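Unar, surfaces claires – fiche du jeu de données

Contenu

Cette partie du jeu Unar concerne les plans de travail clairs et unis. Elle contient 114 séquences, pour un total de 2275 images. Le sujet est la surface elle-même : sa teinte, sa lumière, ses ombres douces. Les objets posés sur les tables sont traités dans une autre partie, nommée Osmont.

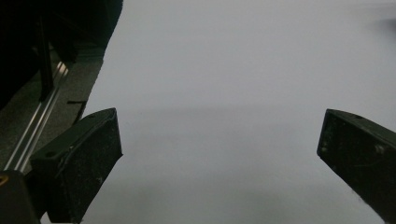 Pour chaque séquence, nous avons noté la teinte générale (blanc, gris clair, crème) et la présence d'une ombre. Le matériau est indiqué seulement quand il est connu avec certitude. Dans 49 séquences, le champ « matériau » reste donc vide ; merci de ne pas le compléter d'après l'aspect.

Organisation des fichiers

Un dossier correspond à une séquence. Le fichier notes.txt donne la teinte, l'ombre et les remarques éventuelles. Les dossiers dont le nom finit par « _b » sont des reprises du même plan de travail.

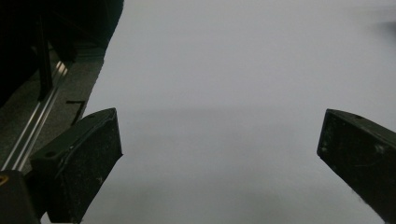 Les reprises ne doivent pas être séparées entre apprentissage et test. La liste conseillée, avec 20 séquences pour le test, se trouve dans le dossier Akyol.

Limites connues

Les différences entre blanc et gris très clair sont parfois discutables. La version de mars corrige plusieurs notes, mais pas encore toutes.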